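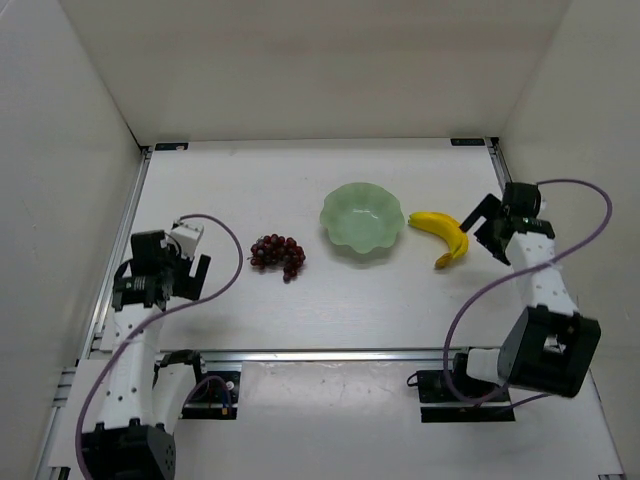 Unit 5. Fruit service: portioning, arrangement and holding

Arrangement of whole fruit begins with the vessel. The capacity and rim height of the bowl set the order of loading, and the order of loading determines how much handling each piece receives. Before anything goes in, the bowl and the fruit are laid out separately on a clear white surface, as with the pale green bowl, the red grapes to its left and the banana to its right. A scalloped rim such as this one gives long fruit a natural resting point in the low part of a wave. A translucent wall shows the fruit through it, so bruised faces should be turned inward and upward to the center, where they can also be checked without lifting the pile.

5.1 Terms

Base fruit: the pieces in direct contact with the floor of the bowl.
Bridge: any piece supported at two points with free space under it.
Fill line: the height above which a piece can roll over the rim when the bowl is carried.
Dwell: time in the bowl between setting out and removal.

5.2 Loading order

Firm round fruit is loaded first, long fruit second, clustered fruit last. With only one banana and one bunch of grapes, the first step is omitted and the banana becomes the base fruit. Lay it with the outer curve against the wall of the bowl. The stem should clear the rim or sit fully inside it; a stem pressed against the rim will split at the neck.

Grapes are lowered by the main stem and released when the lowest berries touch. Do not push the bunch down to make it fit. A tight cluster transfers the load to the berries underneath, and these fail first. If the bunch stands above the fill line, cut it into two smaller bunches with scissors. Pulling berries off by hand leaves wet stem ends, which soften within a day.

5.3 Washing

Bananas are wiped dry. Grapes held for display are not washed until service. Grapes for immediate service are rinsed under cold running water, drained on a rack and patted dry before they enter the bowl. Standing water in a round base cannot drain and will mark the fruit resting in it.

5.4 Worked figures

The practice bowl used in the Hadine kitchen holds 3,036 ml to the rim. This is a water measure and overstates usable volume, as whole fruit packs with large voids. For the exercise, weigh each item separately and record to the nearest gram. In the sample sheet the grapes weigh 434 g and the banana 114 g, for a load of 548 g. Enter the bowl weight in its own column. Sheets with a combined weight will be returned.

5.5 Dwell

Bananas release ethylene as they ripen. Grapes respond to it very little, but berries may loosen from the stem over a long dwell. At room temperature, mixed bowls are checked each morning and grapes are removed after up to two days. Grapes intended for longer storage go to the refrigerator in a vented container. Bananas stay out.

5.6 Practical

Work in pairs. One student loads, the other records. Carry the finished bowl the length of the bench and back, then note any piece that has moved. Unload in reverse order and inspect the base fruit for pressure marks.

Record sheets go to Gráinne Ó Dálaigh by 29/04/2025. The December version of the sheet has no column for bowl weight and should not be used.

Reading before Unit 6: Section 2 of the handout on cut fruit, including the table of knife types.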